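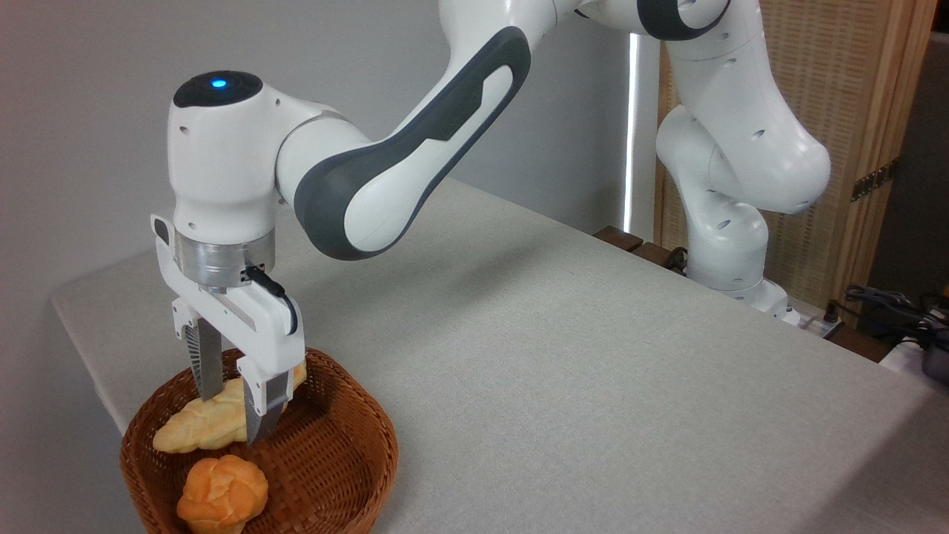
Bulgate Bread Basket
README for the table setting set

Welcome, and thank you for reading this before opening the folders. Bulgate is a small collection of pictures about one very ordinary job: bread and a basket on a table with a cloth on it. It grew out of a larger group of household table tasks we call Hanell, and it kept growing until it seemed kinder to everybody to give it a page of its own. If you are looking for plates, cups and cutlery, those are still in Hanell, and you will be happier there.

What is in it

There are 594 short episodes, each in its own folder, and each folder holds still pictures plus a small text file of notes. The notes give the name of the basket, the names of the breads and a plain sentence about the task, such as "put the long roll in the basket" or "take the bun out and set it on the cloth." We wrote the sentences the way a person would say them across a kitchen, so you will find "bun" and "roll" used a bit freely. I did try to tidy that up once - it made the notes stiff and no more useful, and I put them back.

The things on the table

The basket is round, brown and woven, with a thicker rim. In the notes it is always called "basket," even in the older episodes where someone had typed "bread bowl."

The long bread is the pale one with the ridges. Some of us call it the braid and some call it the croissant, and I have given up settling the matter. Its label is long_roll. The round bread is the orange one with the knotted top, and its label is knot_bun. Please use the labels if you are sorting or searching, because the sentences will lead you astray.

The cloth is light gray. It should be smoothed flat before a new episode is started, though I won't pretend that every corner was given the same care in the early folders. 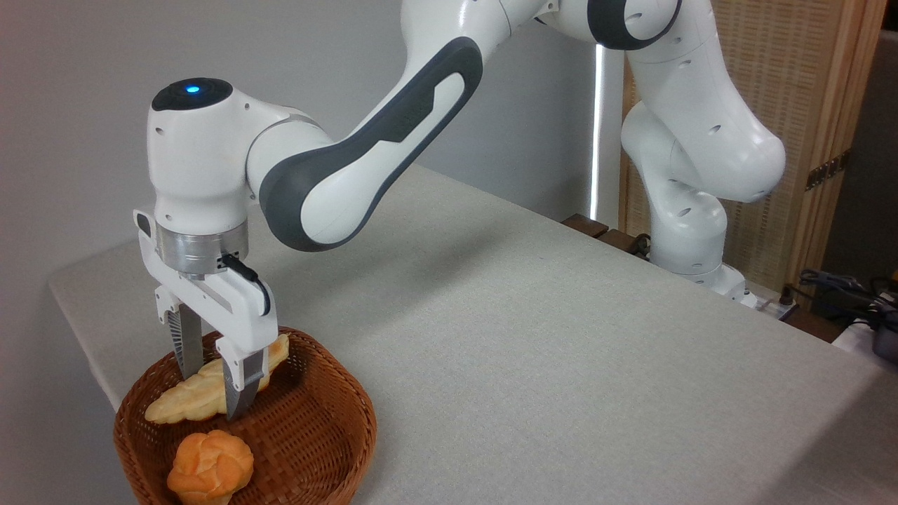
Basket near the front corner of the table, with long_roll lying diagonally and knot_bun in front of it.

How the basket is placed

We don't mark a spot for it. The basket goes wherever there is a sensible place for a basket, and a good many episodes have it close to a corner, as people do at home when they are leaving room for the soup. This means part of the rim may be missing from a picture. We kept those episodes in. If you need the whole rim, filter on the field rim_full, which is yes or no and was filled in by hand.

Splits

Train is everything in the folder named Sanditz, and the held-out part is everything in the folder named Hầu. The names come from two shelves in our pantry cupboard and mean nothing more than that. Please keep the accent on Hầu when you copy the folders, as the loading script looks for it. Some 300 of the episodes have a second, longer note, written later by Ngân Khổng, who has a real gift for saying which way a roll is pointing.

Known problems

Episode 680 exists, even though there are fewer episodes than that. Numbers were skipped when the early takes were thrown out, and we did not renumber. In 3 episodes the two bread labels were swapped in the notes; these are listed in swapped.txt and will be put right in the next version.

The breads are small and the basket is shallow, so "in" and "on the rim" can be a matter of opinion. We counted a roll as "in" when its middle was inside the rim, even with one end raised up against the side. If you would draw the line somewhere else, the field end_raised should help you find the ones to look at again.

Changes since the last version

The folder of napkin episodes has moved to Hanell. Spelling of "woven" fixed throughout (it was "wooven" for longer than I would like). Added rim_full and end_raised.

Questions and corrections are very welcome. Send the episode number and the label you think is wrong to Ngân Khổng, and please be patient in December, when replies are slow.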